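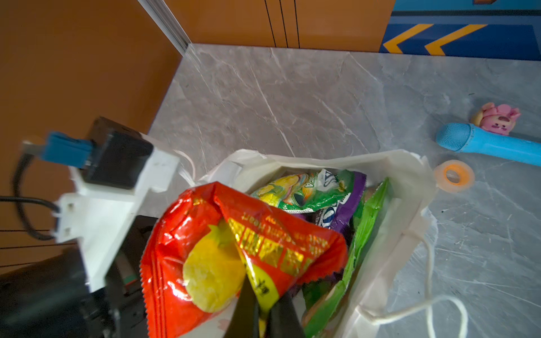 An afternoon at the Drarkimex open day

I had been meaning to go to one of these for a while. Drarkimex opens its workshop to the public in June, and this year I put my name down early enough to get a place. Tickets were free. You got a badge at the door, a cup of tea and a map of the building that had been printed slightly too small to read.

There were 200 of us across the day, let in by groups. My group went in at 2, just after lunch, and started upstairs with a talk from Detlef Eichhorn, who runs the handling side. He kept it short. Most of the company's work is still with rigid boxes and trays, he said, and the part they find difficult is anything soft. A crisp packet changes shape when you touch it. A bag is worse, as it has to be held open, and it moves when you put something in it.

After the talk we went down to the demonstration booths. Grivier had a stand by the stairs with suction cups and spare parts, and Pearce were showing conveyor belts, which I walked past quickly. The one I had come for was Bisis, which is the name Drarkimex gives to its two-armed packing project. I ended up staying there for most of the afternoon.

The job is bags and snacks. There are two arms on one rail, with orange and blue walls round the floor they work on. One arm can deal with the bag while the other goes for the packets, and either side can do either job. Amber Baert was looking after the booth and answering questions, and she had clearly been asked some of them many times already. She still answered them properly.

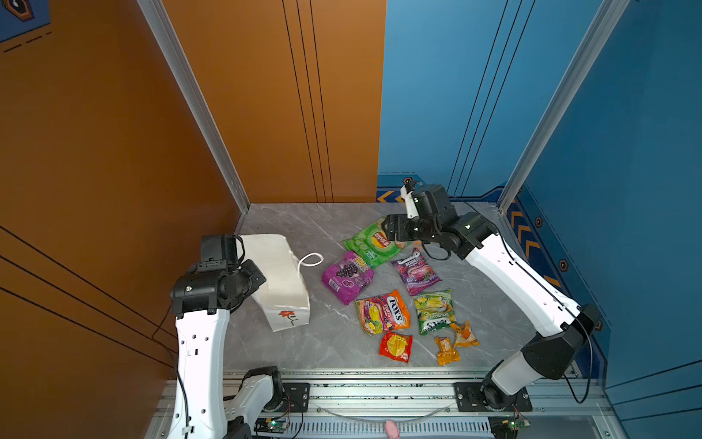

The Bisis booth, with the paper bag on its side and the sweets and crisps laid out on the floor.

I asked her why snacks. She said they are cheap, they come in all sorts of sizes, and people know straight away how hard they would be to pick up. A shiny wrapper is also a fair test for the cameras, as the light comes off it differently every time it gets creased. They use cloth totes as well as paper bags. I had assumed the cloth would be easier, but she said it depends what you are asking the arms to do. Paper keeps its shape better and cloth puts up with more pulling about.

A man next to me wanted to know how fast it was compared with a person. Amber said a person would win easily and that speed was not what they were working on this year. The team has set itself a target of 1000 practice runs before the autumn, and she told us they were still in the first half of that. He seemed a bit let down. I thought it was a reasonable answer.

The arms are quieter than I expected. I had pictured something from a car factory, with a fence and a warning siren. There was a line of tape on the floor that we were asked to stay behind, and you could hold a normal conversation across the booth. I could hear the crisp packets rustle.
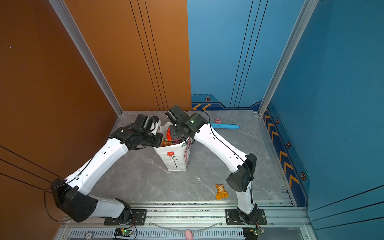 I also asked about dropped items, and what the arms do when a packet ends up somewhere awkward. Amber said that is where a lot of their time goes. A person sees that something has slipped down the side and just reaches for it. With the arms, somebody has to have thought about that case, or have shown them enough cases like it.

I bought nothing from the Grivier stand but I did take their catalogue, which runs to 100 pages and is mostly suction cups. If you want to go next year, book early and wear comfortable shoes, because there is nowhere to sit downstairs. Parking is round the back, past the loading bay, and the tea is better in the upstairs room.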